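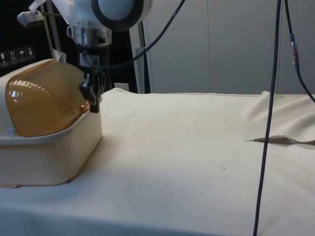
Dovhaniuk Community Kitchen: pantry and dry storage walk-through
October 5, 2026
Inspected by Czesław Pietrzak

What a pleasure this one was! The pantry has come on so much that I kept stopping to admire the shelves.

1. Shelving
Anchored to wall: OK
Lowest shelf off the floor: OK
Weight limit posted: OK, 600 lb per bay
Comment: Lovely work on bay 2. The new brackets don't budge at all, even when I leaned on them (and I'm no lightweight).

2. Bins and lids
Lids close fully: OK
Cracks or chips: two flour bins, replace
Contents and date on label: mostly
Comment: Lentils and split peas have beautiful big labels. Please do the rice the same way! Plastic boxes should be wiped inside and out before they are refilled.
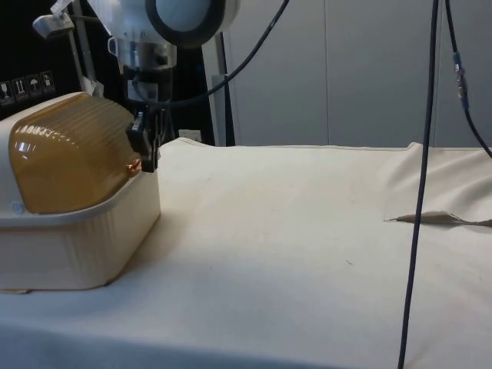 3. Floor and exits
Aisle clear: OK
Back door opens from inside: OK, but stiff
Comment: A bit of grease on the latch would do wonders.

4. Fire extinguisher
Tag number: 3789
Gauge in the green: OK
Comment: Next service is in November. Sandari has the booking form.

5. Pests and moisture
Droppings or webbing: none found
Damp patches: one, under the window, 18 inches long
Comment: Dry to the touch today. Mark the edges in pencil and check again after rain.

Still open: two flour bins, rice labels, back door latch, damp patch.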